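Halliday puts cardboard box workshop on its July calendar
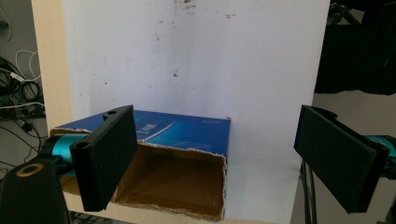
Halliday will run a workshop in July on turning used cardboard boxes into open-front shelf bins. It's for anyone with a stack of packaging and a cupboard that needs sorting. Places are limited to 52, split over 4 sessions.

Each person cuts a box to size, opens up one long side and fits it to a shelf. Tape, knives and cutting mats are provided. Bring your own boxes -- printed ones are fine.

"A lot of people cut the front out and stop there," said Huia Fairweather, who leads the sessions. "The edge stays ragged and catches on things. We spend a good half hour on trimming and taping."

The workshop was first offered last year, when 161 people put their names down. Clem Pomare, program manager at Halliday, said the waiting list will be contacted first.

Sessions start at 7 p.m. and cost nothing to attend. Under-16s need an adult with them.

Media contact: Marama Ellery, Halliday front office.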